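Plirkex Space History Archive
Call for participants: reading the Kavell tracking logs
Posted 8 October 2021

We are looking for 15 persons who will help us to transcribe old station logs of satellite passes. The logs were kept by amateur listeners, and they came to us in 129 notebooks, most of them written by hand in English, some in German.

What you will do
You read scanned pages at home and type them into our online form. We ask for 8 hours in a month, until the end of December. Previous knowledge of orbits is welcome but not required. 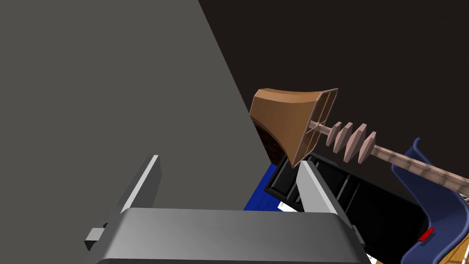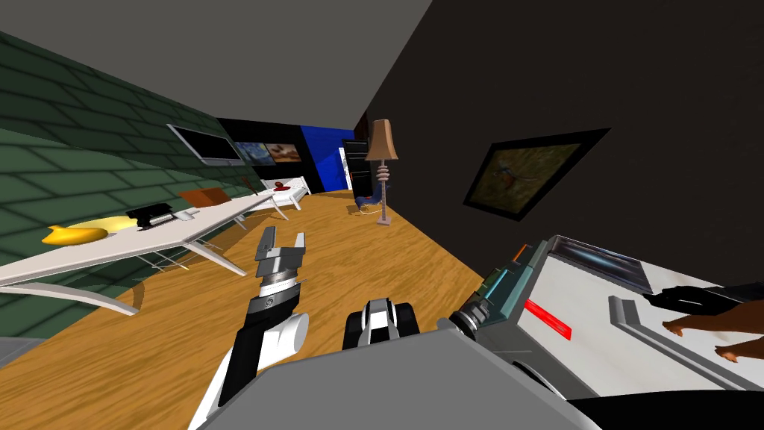 What we offer
An online introduction of 90 minutes, a printed copy of the Stöcker guide to radio abbreviations, and your name in the published catalogue, if you wish it. The work is unpaid.

How to apply
Please write a short letter to the Plirkex office and tell us which languages you read well. Applicants who can read old German handwriting should mention this in the first line.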